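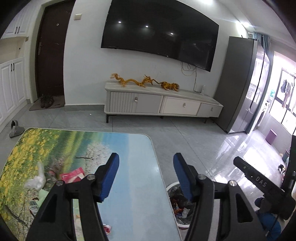 Clearing the living room table after snacks

A table with a printed top is nice to look at, but crumbs hide very well in a picture of flowers. I clean mine every evening, it takes 7 minutes.

First bring the trash bin next to the table. Walking to the kitchen with each wrapper makes you tired and some of them fall on the way.

Press the wrappers flat before you throw them. When the bin is full to the rim, change the bag first and only then continue.

Plastic bags which are still good I fold in three and keep in a drawer. Small things like a remote go on one tray.

Wipe with a soft cloth, only a little damp, and never use the rough side of a sponge on a printed surface. My neighbor Josiane did it and lost a piece of her lake.

Dry the edges also.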